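Selling my extra ticket, and other notes on going to shows this year

2025-03-17

I bought two tickets for the Fomeo show at Monwood Hall back when they went on sale, before I knew whether anyone would come with me. In the end I went alone and sold the second one. It took three weeks and I learned a few things about how the ticket business works now, so I'm writing them down.

The first thing is that the Monwood box office will not take a ticket back. I knew that. It's printed on the confirmation. What I didn't know is that they won't change the name on it either, except through their own resale page, and the resale page only opens 30 days before the show. Until then the ticket just sits in your account with a gray button next to it.

When the button finally worked I listed the seat at what I paid for it. The page then added its own fee on the buyer's side, which made my ticket cost more than the new ones still being sold a few rows back. It sat there. I dropped the price twice. It went four days before the show, and after the fee on my side I was out the price of a decent dinner. I can live with that.

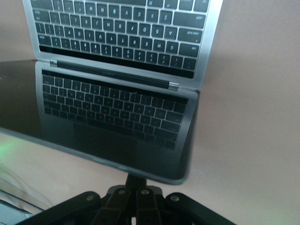

The order confirmation also had a line about "delivery" that I misread. The tickets are only in the app, and the app needs a phone with a fairly recent system on it. My phone is old. I got it working after deleting most of my photos, but a man ahead of me at the door had the same trouble and no way to fix it there. They sent him to the window with his ID and he got in during the second song. If your phone is more than five or six years old, call the hall ahead of time. They can hold a paper ticket at the window, but you have to ask before noon on the day.

As for the show, it was good. Fomeo is a four piece now, with the keyboard player from the last tour gone and a second guitar instead. I wasn't sure about that going in. The older songs are louder and a little faster, and the slow one from the first record, which I always wait for, was played with just the two guitars and no drums. They did 17 songs and a two song encore. Doors were at seven, the opener came on at 7:40, and Fomeo started right at nine. I was back at my car by 11.

Monwood Hall holds 614 with the seats in. It was nearly full downstairs and maybe half full in the balcony. I've always liked that room. You can see from everywhere except the far left side, where a speaker stack blocks the drummer. The sound is a bit heavy on the bass near the back wall. Row H or so is where I'd sit if I had the choice.

Parking was the usual problem. The lot behind the hall has some 200 spaces and was closed off by 6:30. I used the garage on the other side of the library, which is flat rate in the evening and a ten minute walk. Coming out, there was one exit lane open and it took a while.

I also went to the Tapsell last month, which I haven't written about. It's the old furniture store downtown, open as a music room since last summer. It's small and standing only, with a bar along one side and a coat rack nobody watches. The two shows I've seen there both started 45 minutes late. The tickets are cheap and you can buy them at the door, with cash, and get a piece of paper with a stamp on it — I had forgotten what that was like. If you have a bad back like I do, get there early and take one of the stools by the window.

Next up for me is the Sundbridge weekend in June. It's two days outdoors, with three stages this year instead of two. They've moved the smallest stage down by the creek, and I hope somebody has thought about mosquitoes. I paid for the weekend pass in the first round of sales. My order number was 2256, so I suppose I wasn't all that quick. Camping is extra and there are 355 sites. I didn't get one. I'm on the waiting list, and if that doesn't come through I'll drive home the first night and back again in the morning, an hour and ten each way.

I only bought one pass this time. If you were thinking of going and want to meet up for the Saturday-night-style closing set they do at the end of the first day, leave a comment. I'll be near the sound desk with a folding chair.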